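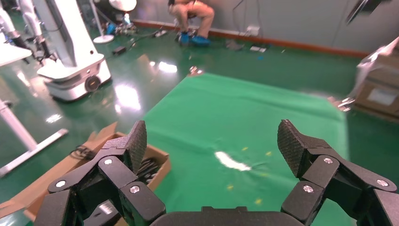 Mat in Room 4: yellow bits, wrinkles, "white stain"

Mandcombe Building Services
Category: Floors and cleaning
Raised by: Despina Mitsotakis-Vlachou
Handled by: Poppy Crabtree
Priority: Low (changed from Urgent)
Status: Closed, with one part moved elsewhere

Original request

Three complaints about the green mat on the floor in Room 4.

1. It has little yellow bits on it. They were on it last week too, or their relatives were.
2. It won't lie flat.
3. Judley's night crew left a note saying there is a white stain in the middle which "does not respond to product". I would like to know which product, and how much of it is now on my mat.

I have marked this urgent as the form offered me Urgent or Low and I felt there was something in between.

Log

Poppy, 9.15 am
Changed to Low. Urgent is for water coming through ceilings. Will come and look this morning.

Despina, 9.20 am
Noted. Please wear shoe covers. The blue ones are in the tub by the door. The last person from Building Services wore theirs on one foot.

Poppy, 10.40 am
Attended, both feet covered.

Starting with the stain. It's the ceiling light. The mat has enough of a sheen to throw it straight back at you, and the floor beside it does the same thing on a larger scale. I walked round the mat and the stain came with me. I then put my clipboard between the mat and the light and the stain went away, which is the quickest stain removal I've done in this job. I have asked Judley to stop treating it.

Despina, 10.55 am
Could the light be moved?

Poppy, 11.00 am
It could. It would be a separate ticket, an electrician, and a new stain somewhere else.

Despina, 11.05 am
Leave the light.

Poppy, 11.30 am
Yellow bits. Small, light, and very easy to see, given that you've chosen a bright green mat to keep them on. I picked up a couple. They could be confetti or crumbs of packaging, and I'm not going to pretend I can tell. Has there been a party?

Despina, 11.40 am
There has not been a party. There was a cake in November, in the corridor, under supervision.

Poppy, 11.45 am
Tried the following:
Soft broom: moved them to the other side of the mat.
Vacuum, hard floor head: picked up the bits, then picked up the mat.
Vacuum, brush head, one person standing on the corner: good.
Damp cloth for the stragglers: good.

Clear for now. Next question is where they come from. My first suspect is the open cardboard box near the table, the one with the black cables in it. People dig through that box looking for a cable, anything lying in the bottom comes up with the tangle, and the mat is right there to receive it. I've asked for the box to be shifted while we test this.

Despina, 1.10 pm
The box has been moved. Two people have already walked to where it used to be and stood there.

Poppy, next morning
Mat clean on inspection. No new bits with the box gone. I'd call it a fair result but it is only one night, and I have seen floors behave for one night before. Please keep the box off to the far side for the rest of the week. If anyone ever feels like untangling those cables, I won't stand in the way.

Wrinkles. Odum, who supplied the mat, say to roll it the opposite way to how it arrived, leave it rolled for 90 minutes, and lay it out again from one end. Their sheet also says not to put it down over grit, so sweep the epoxy first.

Despina, 2.30 pm
Rolled, waited, swept, unrolled. Most of the creases have gone. There is one left near the edge, 60 cm long, and I have begun to take it personally.

Poppy, 2.50 pm
Repeat once. Please don't tape it down. Sotiropoulos laid that floor and their care notes are firm about tape, in capitals. Please don't iron it either. I mention this for a reason that is in someone else's ticket.

Despina, 4.45 pm
Repeated. It's better. Nobody would trip on it unless they were trying to make a point.

Poppy, end of week
Checked again with Judley's supervisor. No yellow bits on the mat, a small number on the floor where the box now lives. I think that settles the box. New cleaning note for Room 4:

Brush head only on the mat.
Hold a corner down.
No product on the mat without asking.
If you find a white stain, take two steps to the left before reporting it.

The box itself is Stores' business, so I've passed that part to them with a request for a tub with a lid. They quoted me a minimum order of 1000. I have asked them to look in the cupboard.

Despina, end of week
Happy to close. Could the note about the stain be put somewhere visitors can read it too? I had another one this morning, down on hands and knees with a tissue.

Poppy
Laminated and on the door. Closing.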